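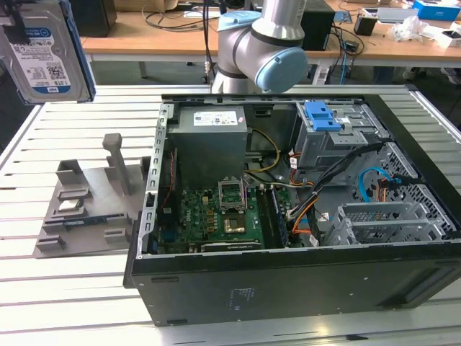
Is it worth putting money into an old office tower, or is my brother-in-law just trying to clear out his garage? He swears a new processor and some memory will make it "as good as anything in the store." I have my doubts. Mine is the same kind of black tower, lying on its side with the panel off, socket latch flipped open, processor out. He also wants me to buy a 1 TB drive like the one there, the full-size 3.5-inch kind with a silver body, and I can't see why I'd want a spinning drive at this point. The shop on Ogbonna Street quoted me 400 dollars for parts and labor, which sounds like a lot for a computer that was free. I only do email, taxes and photos. What would you do?

Asabe Ezeani

I wouldn't pay 400 for that. Ask the shop to split the quote, parts on one line and labor on the other. If they won't, go somewhere else.

Before buying any processor, find the model number printed on the motherboard and look up which chips it takes. Fitting in the socket doesn't mean it will start. Some boards need a BIOS update first, and some office machines never got one. "As good as anything in the store" is the kind of thing people say when they haven't checked.

On the drive, you're half right. Put Windows on a small solid state drive and you'll notice the difference every day. A big 3.5-inch drive is still fine for photos, as long as it isn't the only copy. If it's used, ask how many hours are on it.

Also look at the power supply label for the wattage. And while the socket is open, keep your fingers and the vacuum cleaner away from it. Bent pins will cost you the board.

Dae-han Sun

Everybody says SSD, SSD. I've had the same hard drive since forever and it's fine. A new tower is 600 dollars and the decent ones are 1,000, so 400 is cheaper, do the math.

Trirkum

The math leaves out that you'd still have an old computer. For email and taxes I'd put the old processor back in with fresh paste, add the small drive and stop there. If it won't boot after that, let your brother-in-law have it back.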